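Drendameo Clear Night Guard

Custom-fitted guard for patients who grind or clench their teeth during sleep. Made in the Provville lab from impressions taken at your own dentist's office.
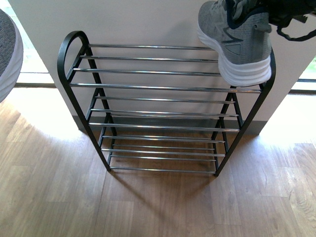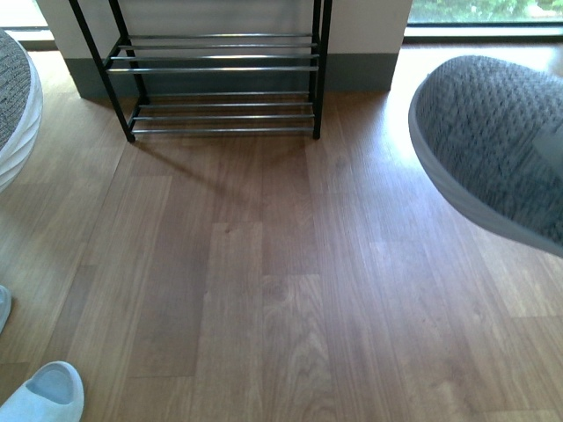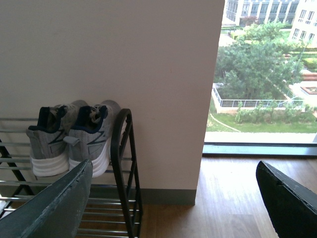
The Drendameo guard covers the upper teeth and is 2 mm thick across the biting surface. It comes in one hardness, which suits light to moderate grinding. Patients who have cracked a guard before should ask their dentist about the Flikska dual-layer model, which has a soft inner lining and a hard outer shell.

Fit
Each guard is trimmed to the gum line and polished by hand. It should feel snug for the first few nights and then settle. If it rocks or pinches after that, send it back through your dentist for adjustment. Two adjustments are included in the price.

Ordering
Guards ship 16 working days after the lab receives usable impressions. Impressions that arrive by noon on Friday are logged the same day. Digital scans are accepted from most offices.

Care
Rinse in cool water each morning and brush with a soft toothbrush. Do not use hot water or whitening toothpaste. Store dry in the vented Jacobs case supplied with the guard.

Not suitable for
Patients with braces, loose teeth or unfinished crown work. Patients under 21 need a signed form from the treating dentist.

In the box
Upper guard, Jacobs case, care card
Replacement cases are sold separately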